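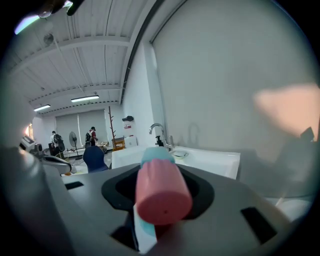
3. What people wrote down, and what I made of it

I should say first that I went into the diaries expecting colour to win. I'm a colour person (my own wardrobe is mostly mustard and bottle green, and I can talk about either for a very long time), so when Lensa Alemayehu and I sat down to code the entries I had already half written this section in my head. It was going to be about how people put an outfit together starting from a shade they love. Well, we had 2530 entries from 200 people in Oltby, and most of them began with shoes.

I mean that quite literally. The diary page in Hoda, the app we used, asks "What did you pick up first this morning, and why?" and leaves a big empty box. People wrote about the weather, the walk to the bus, a blister, the one pair that had been by the door. Then came trousers or a skirt that went with those shoes, and only then a top. Colour did turn up, but late, and often as a sort of check at the end: does this clash, is it too much, will I feel silly by lunchtime?

Prints were where it got fun! We had given them a code of their own because Ashraful Gazi kept insisting on it during the pilot, and I'm glad we listened. A plain top hardly ever got a second sentence. A printed one nearly always did. People told us where they had bought it, who had been with them, what somebody once said about it at a wedding. One woman wrote a whole page on a blouse from Valentini, the little shop behind the market, and never once told us what colour it was. I had to go back and ask her (navy, with cream swallows). 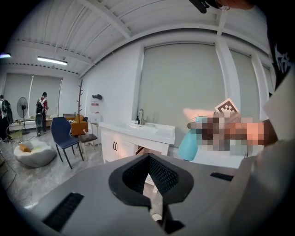
Figure 2. White clothing at the right and, higher up, a dark item with a white printed graphic.

The white-on-dark print deserves its own paragraph, I think. In the entries it gets treated as if it were plain. Writers who told us flatly in the first interview that they "don't do patterns" were happily wearing black tops with white lettering or a drawing on the front, and when Lensa brought this up they looked a bit puzzled. A print was flowers, or stripes, or something with a lot of colours in it. A white picture on a black top was just a top. We went round and round on this and in the end we split the code in 2, so that "print, writer calls it a print" and "print, writer doesn't" could be counted apart. I'd do that from the start next time, it cost us most of October.

White garments went another way. They were picked up, worried over and put back. Coffee came up a lot, so did small children, and so did the question of what to wear underneath. People who did wear white wrote longer entries afterwards, full of how careful they had been, and I found these rather lovely to read.

Witold Sadowski, who read an early draft, asked whether all this was simply an effect of asking people to write. Would anybody have thought so hard about a shirt without our box to fill in? Fair point, and I can't rule it out. The entries do get shorter as the weeks go by, but the order (shoes, bottoms, top, colour check) stays put for almost 3 in every four writers, and that makes me fairly comfortable with it. The people who dropped out early are another matter, and I come back to them in the next section.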